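Premisetti Table League

The Premisetti Table League is a student robotics competition held each October in the town of Negi. Teams program a robot arm to tidy a tabletop, a chore many of the entrants are said to avoid at home. The league grew out of an after-school club at the Atard workshop, whose first arm dropped so much crockery that the club switched to cheaper crockery.

Format

Each team has 35 minutes to set up and 2 scored runs. The arm must move small foam letters onto a plate without pushing the plate off its mark. Teams may write their own control software or train a model on recorded demonstrations, and most now do the latter. One club archive holds about 3,000 recorded attempts, a large share of them filed under "almost."

Spelling a word earns a bonus. The rules do not say that the word must be polite, an omission corrected by an appendix in the second season.

Equipment

Arms are supplied by the Plido kit program and carry a two-finger gripper with a camera at the wrist. Students may reshape the fingers but not add a third. Plates and letters come from a shared box, and the rulebook devotes a full page to returning them to it.

Practice sessions

Practice tables are open to all teams in the weeks before the event. Beginners usually start with a single plate and a handful of letters spread well apart, moving on to crowded layouts later, or never.

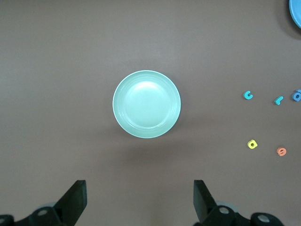 Can a team replace a lost letter during a run?
Only between runs, and only with one from the shared box. A letter that falls to the floor during a run counts as lost, even if the arm appears to have meant it.

Records

The highest score on the league's books is 271, set by a team from Atard and disputed ever since by everyone else.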